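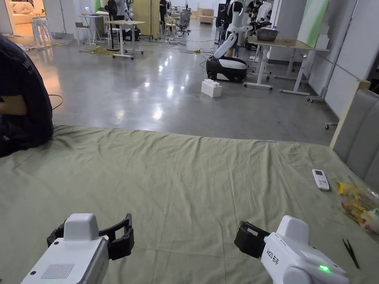
Ralinell家庭庆典布置箱是给在自己家里办喜事的人准备的。孩子满月、周岁、老人过寿、两口子纪念日，或者几件喜事凑到同一天一起办，都用得上。我们在Bilcombe做这一行，最早做的是酒店宴会厅的大件布置，后来老有客人来问，家里客厅就那么大，能不能也弄得像样一点，又不想请人上门，于是慢慢有了这只箱子。箱子里不带桌布，这一点先说在前头，因为各家桌子大小差得太多，配了也多半不合适。您家里有什么大块的布都可以拿来垫底，像照片上那种灰绿色的就很耐看，带着褶子也别有一番味道，不必非熨得平平整整，摆上名牌和小灯以后，气氛自然就出来了。

箱子里有什么

纸质拉旗，展开总长6米，旗面双面印色，背面也能看，挂在客厅当中两边的客人都照顾得到。
可折叠立架2个，用来撑拉旗或者背景布，收起来跟雨伞差不多粗细，能塞进箱子侧面的长槽。
空白名牌200张，厚卡纸，钢笔、马克笔都写得上去，不洇。
暖白色小灯串，用电池，电池需要自备。
照片夹绳，配木夹子，挂老照片用。
留言簿，33页，封面空着，名字由您自己题。
字母与汉字贴片，含“寿”“福”“喜”“满月”“周岁”等常用字样。
棉布收纳袋，小零件全部归在里面。
布置说明，中文大字版，老人家也看得清楚。

关于颜色

目前有杏色、暗红、豆青三种。卖得最好的是暗红，毕竟长辈看了高兴，这个我们完全理解。不过如果您家里的庆典是给小娃娃办的，或者一半是过寿一半是给孩子办的，我私心推荐杏色，它跟谁都合得来，拍出来的人脸色也好看。豆青是今年四月才加的，原先只打算做一小批试试，结果来信问的人不少，就留下来了。三种颜色的拉旗和贴片可以混着搭，暗红的旗配杏色的字，我们店里自己就是这么挂的，挂了很久都没舍得拆。

名牌为什么给这么多

常有客人下单前问，家里请客撑死坐满几桌，要这么多名牌做什么。用法其实很多啊！座位上放一张，点心碟子前头插一张，回礼的袋子上系一张，写错了还能换，剩下的留到下一回。家里有小孩的，您把一叠名牌和几支彩笔往他跟前一放，他能安安静静画上好一阵，画出来的东西摆在爷爷奶奶的位子上，比什么花都讨人喜欢。有位客人给母亲过寿，名牌全是孙辈写的，字歪歪扭扭，她说老太太散席以后一张一张收走了，压在床头柜的玻璃底下。听了这个，我们就更不愿意往下减数量了。

卡纸用的是Karamanlidis的纸，手感偏涩，不反光。我们也试过更白更亮的，漂亮是漂亮，灯一照上面的字就看不清，还是换了回来。

留言簿

留言簿是Gitau Odera设计的，箱子里我自己最喜欢的也是这一件。他坚持每页只印一条很淡的横线，线以上写字，线以下贴照片，不写也行，空着也行。我起初嫌素，想加点花边，他不肯，为这个我们来来回回说了好些天。现在看，还是素的好。办过一次酒席您就知道，亲戚里总有一两位平时不爱说话的，让他当着大家讲几句祝词，他脸都红了，可是把本子递过去，他能坐在角落里写满一整页。本子的纸比一般的厚，胶水、双面胶都吃得住，贴了照片也合得上。封面没有烫字，您可以用箱子里的贴片贴上名字，也可以请家里字写得好的长辈题一笔。

布置起来难不难

不难，一个人也能做，有人搭把手当然更快。我们的建议是前一天晚上先把立架撑开，拉旗挂上，看看高低，第二天早上再摆名牌和灯串。早上八点以后亲戚陆陆续续就到了，那时候再爬高爬低，心里容易慌。

立架底部有橡胶脚，木地板和瓷砖都不伤。家里铺了厚地毯的，请把脚往外多掰一格，站得更稳当。拉旗两头是布环，套在立架顶上的小钩里，也可以不用立架，直接挂在窗帘杆上，很多客人都是这么做的，省出地方多放两把椅子。贴片背面是可移胶，贴在柜门、玻璃、瓷砖上都好揭，刷了乳胶漆的墙面请先找个不显眼的地方试一下，有些老墙漆面松，什么胶都经不起。

灯串不要绕在拉旗上，也请离蜡烛远一些。纸的东西怕火，吹蛋糕的时候，把靠近的几面旗往旁边拨一拨。

用过以后怎么收

拉旗顺着原来的折痕一面一面叠回去，别卷，卷了下次挂出来会翘。沾了油点子的旗面用干布轻轻按，不要拿湿毛巾擦。灯串收之前请把电池取出来，这件事特别容易忘，等到下一次喜事打开箱子，电池漏了就可惜了。棉布袋可以手洗，阴干，会略微缩一点，不影响装东西。立架擦干净就行。

箱子本身是硬纸板包布面，平时立着放在衣柜边上，不占多大地方。受潮会变形，住一楼或者靠海的客人，请不要直接搁在地上。

补充件

拉旗、名牌、贴片、留言簿都可以单独补买，不必再买一整箱。名牌用完了的客人最多，其次是留言簿，很多人家办一次就用掉一本，跟相册放在一起。补买时请写清楚颜色，如果记不得当初买的是哪一种，来信附上您的姓名，我们翻一翻旧订单就能查到。

需要定做字样的，比如孩子的名字、老人的属相，或者几件喜事合在一起办、想要一句自己家里的话，也可以做。定做的贴片要多等些日子，请尽量早一点告诉我们，并且把要印的字一个一个写清楚，生僻字最好附上拼音。我们印之前会把样子发给您看，您点了头再开机。

送货与退换

所有箱子从Vumstead的仓库发出，外面再套一层瓦楞纸盒。收到以后请先开箱看一看，立架的钩子和灯串最好当场试一下，有缺件或者压坏的，告诉我们是哪一样，我们单补那一样给您，不用把整箱寄回来。没有拆封的可以退，拆过名牌和留言簿的就退不了了，这两样动过以后没法再卖给别人，请您体谅。定做的字样也不退。

赶着日子要用的，下单时在备注里写上办席的日期，仓库看到会尽量往前排。

客人常问的几件事

有人问能不能在院子里用。可以，没风的天气没有问题，有风的话立架脚上压点重的东西，拉旗是纸的，下雨前请收进屋。

有人问能不能用在受洗、乔迁或者毕业这些场合。当然可以，贴片里常用的字凑得出不少话来，凑不出来的就定做，或者干脆不贴字，光挂旗和灯也很热闹。

还有人问，两家合着办，一只箱子够不够。如果在同一间屋子里，够的，多补一本留言簿，两家各留一本，往后翻起来都有。如果分在两处，那就还是各备一箱来得从容。

要看三种颜色的实物，可以到Bilcombe的店里来，箱子都是打开摆着的，随便摸随便翻。拉旗的布环也可以当场套一套试试手感，杏色那一箱放在进门左手边的架子上。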